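4.2 Setting up and maintaining the hand-held grippers

All recordings in this study were made with a pair of hand-held grippers of the Dolleck pattern, assembled and serviced by the second author. Each unit consists of a ribbed body, two riveted linkages and two fingers with blue pads. The pads are the parts that need most care. They are cleaned before every session and replaced after 80 recordings, or earlier if a fingertip leaves a smear on polished steel. Stacked bowls were chosen as the main test object, as a worn pad tends to slip on a smooth rim. Figure 3 shows the grip on the bowls (a), the fingers open in front of the stack (b) and a plate held on its edge (c).

(a)
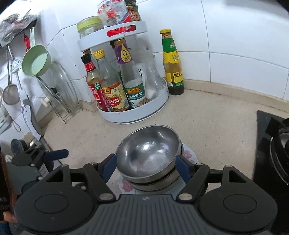 4.2.1 Adjusting the fingers

The two fingers must meet squarely when closed. Alignment was checked against a flat steel strip, and any play in the linkage was taken up at the rivets - a task of 11 minutes for a trained person. A unit that still showed uneven contact was returned to the bench and its linkage exchanged as a whole. The opening was then tested in the kitchen itself, with the fingers brought up to the plate under the bowls and left apart.

(b)
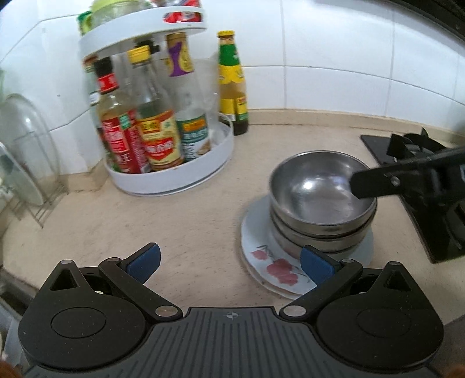
How often should the linkage be checked?
At the start of each session, and again after any knock against the counter or the stove. The check needs no tools beyond the steel strip.

4.2.2 Thin objects

Plates place a different load on the pads. With one finger on the face and the other on the back, the pressure falls on a small area, and a pad that has begun to lift from its backing will turn under the weight. Two pads were withdrawn for this reason during the study. Both came from the same batch, and the adhesive was changed to the Clomix type before work went on.

(c)

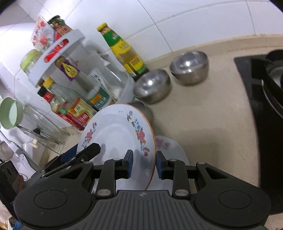

Gotov, September

The servicing record for this site was closed by C. Okonkwo and L. Fuchs at the end of the recording period. It lists each pad change, each adjustment of the linkages and the condition of the rivets on return. No body or housing had to be replaced. Slight wear was noted at the outer rivets of one unit - within the limit set in Section 3 - and the unit was kept in service. The same procedure was followed by P. Visser at the Van Dusen site, where the results are reported separately.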